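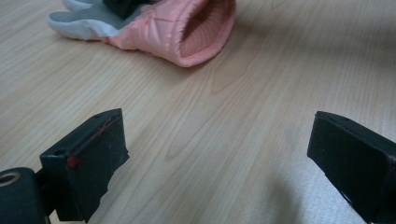
Pomumex is the part of our stack that decides where a gripper should close. It takes one color image from a camera mounted on the gripper, finds the fingers, finds whatever is lying in front of them, and hands back a grasp line and an opening width. Finding the fingers sounds like the easy half. Finding the object sounds like the easy half too, until the object is a pink quilted work glove on a pale table whose wood grain runs in long diagonals, and the edge detector falls in love with the table. Most of the code in this repository exists to talk it out of that.

Status

Version 3, released 18 July 2020. It works on our bench. It may work on yours. Version 2 also worked on our bench, so weigh that as you see fit.

What is in the repository

pomumex/fingers – finger segmentation and the opening estimate
pomumex/surface – table model, grain suppression, glare handling
pomumex/grasp – candidate lines, scoring, and the veto rules
pomumex/replay – runs the whole pipeline over saved images and writes a report
config – one file per gripper, all of them longer than they should be
data – the Hasska set, described further down

Installing

You need Python 3.6 or later, NumPy and OpenCV. Clone the repository, make a virtual environment, and run pip install -e . from the top folder. If OpenCV complains about a missing GUI library, install the headless build and stop using the --show flag. Wolfram Fuchs maintains the build scripts and takes bug reports about them personally, in both senses.

Running it

pomumex-replay --config config/hasska.yaml --input data/hasska/test --out report/

The report lists every image with its chosen grasp, its score and the name of any rule that rejected it. A rejected image is a normal result. Exit code 0 means the program finished. It makes no claim about the quality of the grasps.

For live use, start pomumex-serve and send it images over a local socket. It returns JSON. The fields are documented in grasp/schema.py, where Tassanee Boonyarit has left comments that are longer than the code and more useful.

The Hasska set

There are 990 labeled images, split into 586 for training and the rest for testing. Each label holds a finger mask, an object mask and up to 16 acceptable grasp lines. Surachet Kaewsai and Yaowalak Phetsri did the labeling in May and disagreed mainly over soft things. A mug has a rim and everyone can see it. A glove has a cuff, a palm, several folds and an opening that looks like an excellent place to put one finger inside and one outside. We kept both sets of labels where they differed. The loader gives you the union by default, or you can pass labels=strict and get only what both people accepted.

Objects that run past the edge of the image are kept and marked partial. Do not filter them out to improve your score. We did that once and the score was lovely.

Settings you will probably change

grain_angle: the main direction of the wood grain, in degrees. Set it to auto if your table moves. Auto gets confused by knots, which it takes for small oval objects of great interest.

shadow_margin: how far beyond the finger mask to ignore dark pixels. Black fingers throw gray shadows onto a pale table, and with this at zero the planner will try to pick one up. Raise it slowly, or it starts erasing real objects close to the fingertips.

pad_edge: smooth or ragged. Use ragged when the rubber on the inner faces has started to tear. The opening estimate then comes from the rigid body of the finger and skips the padding altogether.

glare_cutoff: leave it alone unless your lighting is worse than ours.

Known problems

Two objects that touch are one object as far as Pomumex is concerned. Decha Chaiyaporn has a branch that fixes this and breaks replay.

Knitted fabric scores too high. The ribbing makes neat parallel lines, and the scorer has a weakness for neat parallel lines.

There is no depth. The grasp line is a line in the image, and getting from there to the table is your planner's job. We use Prerkico for that. The adapter is in tools/prerkico_bridge.py and should be read before it is trusted.

The old Domínguez config still loads but has not been tested since version 1. It will print a warning. The warning is sincere.

Contributing

Open an issue first, and attach the replay report along with the input image. Patches that change scoring need a before and after run on the full test split. Patches that only rename things will be looked at when we run out of gloves.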